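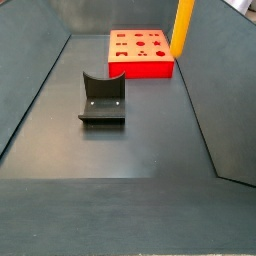 So I finally killed the bug in my pose estimator, the one I've been whining about here since July. Grab a coffee, this one rambles.

Quick recap for anybody new. The planner (I call it Barkarex, don't ask) takes a pose for each part in the bin, picks a grasp and hands a path to the arm. Planning was fine. The poses were garbage, but only sometimes, and only for two parts: the red shape sorter and the black bracket with the scooped top edge. Everything else came back dead on.

The sorter was my own dumb fault. It's a box, so I'd told the matcher it was symmetric and could be flipped end for end. Well, sure, the outside can. The holes can't! There's a star on one side and an arch at the front corner, and if you spin the thing around they land somewhere else. The matcher would happily settle on either answer, and then the path would flip halfway through a run. I took out the symmetry flag, added a second pass that only looks at the top face, and ran 1,000 saved frames overnight. Flips went from 81 to zero. I did a little dance in the kitchen.

The bracket was sneakier. It's black, the floor is dark gray, and it throws a faint shadow that my segmentation kept gluing onto the base plate. So the mask grew a lip, the fit slid forward, and the grasp point ended up in thin air. Graham Lambert (long-suffering reader of this blog) emailed to say I should quit trusting color for dark parts and weight the depth edges more. He was right, ugh. It took 20 lines of code, and most of those were me renaming things.

I also found out I was leaving the arm's own yellow link in the point cloud whenever it hung near the sorter. The self-filter was using joint angles from the previous cycle. Fixed the timestamps, and the ghost blob next to the block went away.

Still on the list: the washed-out top of the sorter. The highlights eat the rims of the holes and my second pass gets nervous. I might try a shorter exposure before I touch the code again. The config is up in the Jandley repo if you want to poke at it, commit 344.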